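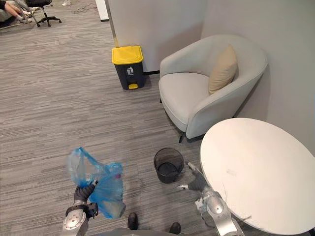 What size bag goes in the small mesh baskets?
The blue ones on the lower shelf of the supply cupboard, which hold 12 liters. The larger bags fit too, but so much plastic ends up hanging over the side that it seems a shame to use them.

Hello again to everyone on the Burkska floors, and thank you for all the kind notes after the last newsletter. I had meant to write a few lines about the lounge corner and leave it there, but so many of you stopped me at the coffee machine to talk about trash bags (yes, really!) that the bags are getting most of the page this time.

As most of you know, the evening cleaning at Festbridge House has gone down to two visits a week since August. The floors and restrooms are still done as before, and the big bins by the kitchen are still emptied, but the little baskets beside the tables are now ours to look after. We have 65 of them over the three floors, which I would never have guessed until I went round with a pencil one afternoon, and they fill up faster than you'd think, especially near the windows where people like to sit with their lunch.
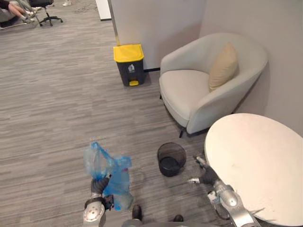

So, a word or two on putting in a new bag, because a bag that slides down inside the basket is a nuisance to the next person. Shake it open well before you start, and get some air into it. Push the bottom all the way down with your hand, then fold a good wide cuff over the rim, three or four inches if you can manage it. If it's still slack, a small knot in the cuff on one side will take up the extra. I learned that one from my grandmother, who did it with bread bags in a coffee can, and I've never found a better way.

We ordered a carton of 988 bags from Trondis in the spring and there are 310 left, so there's no need to be stingy, but please don't change a bag that has one tissue in it either. If it's clean, let it stay another day.

Now for the lounge corner, which I did promise. The Chamoun meeting room was getting so crowded at midday that it made sense to have more spots for two people to sit down and talk, and the armchairs have been a great success. I've had my own afternoon tea there more often than I should probably admit in print! The only thing I'd ask is that you take your bottles and cups with you when you get up, and give the pillow a little pat so it's nice for whoever comes next.

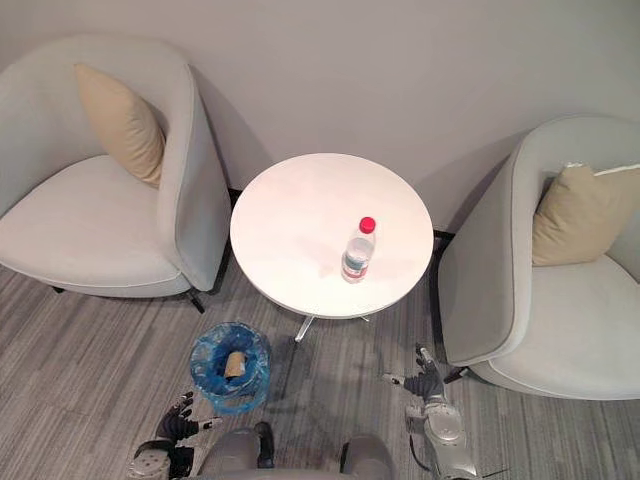
Two armchairs and a round side table in the lounge corner.

The tabletops show every ring and smudge, I'm afraid. A damp cloth does the job, and you'll find a stack of them folded in the second kitchen drawer. Please skip the spray cleaner, which leaves streaks that are worse than whatever was there before. Used cloths go in the tub under the sink and I take them home to wash with my towels.

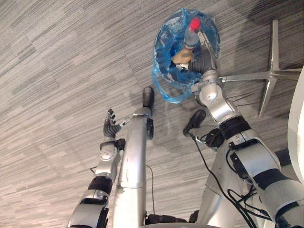 Where should half-finished drinks go?
Pour what's left down the kitchen sink first, then put the bottle in with the recycling. A full bottle makes a bag heavy and it can leak on the way down the stairs.

One more thing and then I'll let you get back to work. If you find the cupboard locked, the key is at the front desk until five, and the desk will lend it to anyone on our floors. Please bring it back the same day, as we only have the one and it went home in a coat pocket twice last month (once in mine).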